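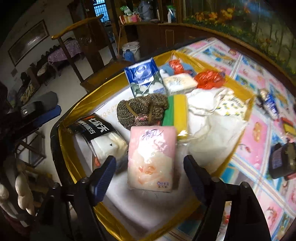
**Why did the jaw width reading drift during the soft-pack recordings?**

The encoder magnet in one tool had come loose on its shaft, so the recorded opening fell behind the real one. The drift reached 4 mm before it was caught.

# Gunum soft packs: the width fault

*Pink tissue pack between the open jaws. The blue pads angle in from both sides, and glare washes out part of the flower print.*

*Mixed goods in one shallow box: tissues, textiles and small bags. The second gripper is at the left edge.*

Gunum is a set of household sorting recordings made at Balledby with hand-held grippers from Flimgate. The operator works the jaws with a trigger. Each tool stores video and jaw width, and Kamel, our replay software, turns both into motion for a robot arm. Jaw width is the only grip information Kamel gets. The tools have no force sensor.

The fault first showed up on the arm. It picked up hard items normally but crushed soft ones. A tissue pack came out of the jaws with a dent across the middle, and a small bag of buttons split along its seam. We stopped replay and held all further arm tests. No one was hurt. The emergency stop was not needed, but the arm was running with a person standing inside the marked area, and that should not have been allowed during a first replay of new data.

## What we checked

We suspected the pads first. They were replaced on both tools and the numbers did not change.

Next we looked at Kamel. An update in July had changed how it smooths jaw width, and for a while that looked like the answer. Rolling back the update made the motion rougher and left the crushing as it was.

The third check was a set of plain gauge blocks. One tool matched the blocks at every size. The other read narrow by a different amount each time, and the error grew as the trigger was squeezed more often. With the cover off, the magnet could be turned by hand. Its set screw had backed out and there was no thread lock on it.

## Which recordings are affected

There are 350 recordings in the set. We have withdrawn 40 of them, all from the same tool. The video in those is fine and can still be used for work that ignores jaw width. Please do not use them for grasp training, even after correcting for the offset. The magnet slipped by different amounts during a single recording, and one correction value will not fix it.

If you downloaded the set before the withdrawal, delete the width files from your copy and fetch the new index.

## The repair

The magnet was reset and the screw refitted with medium thread lock. Flimgate has been told and has asked for the old screw. We also opened the good tool and treated it the same way.

The width check is now done before each session with the gauge blocks, fully open, half open and closed, then repeated at the end. A tool that is out by more than the thickness of the thinnest shim goes back to the bench, and its session is held until someone has looked at the logs.

## Arm rules, changed

- First replay of any new recording is at low speed.
- Everyone stands outside the marked area while the arm is powered.
- Soft items are replayed on foam blocks before real goods.
- Kamel stops the arm if the commanded width closes more than 6 mm past the measured width of the item.

The last rule depends on someone entering the item width by hand, and we have already found one entry in inches. Kamel will show the unit next to the box in its next version. Until then, write millimeters on the run sheet and have a second person read the number back before the arm is switched on.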